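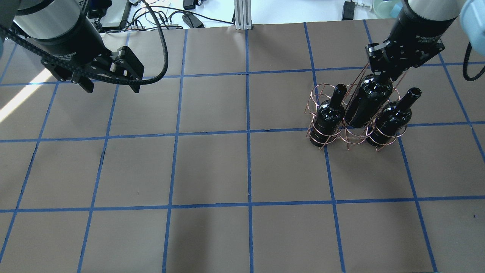
Preguntas frecuentes

Taller de Manipulación Bimanual Issa
Escuela Técnica Brukus
Actualizado en mayo de 2026

¿Quién puede inscribirse?
El alumnado de los dos últimos cursos y los socios del club de robótica. No se exige experiencia en programación.

¿En qué consiste la prueba de botellas?
Cada equipo programa los dos brazos para retirar las botellas de vino del botellero de alambre y volver a colocarlas. Se conceden 3 intentos por equipo.

¿Para qué sirve la cuadrícula de cinta azul?
Las posiciones de partida se asignan por casilla. No está permitido despegar la cinta ni escribir sobre el papel.

¿Cómo se puntúa?
El máximo es de 200 puntos. La caída de una botella anula el intento.

¿Tiene coste la matrícula?
No. El material se financia con la ayuda Ballstead, dotada este curso con 1.696 euros. Los desplazamientos a la final de Drondton corren a cargo de las familias.

¿A quién debo dirigirme?
A la coordinadora, Soudabeh Bahrami, en la secretaría del centro. Las solicitudes de cambio de equipo se presentan por escrito.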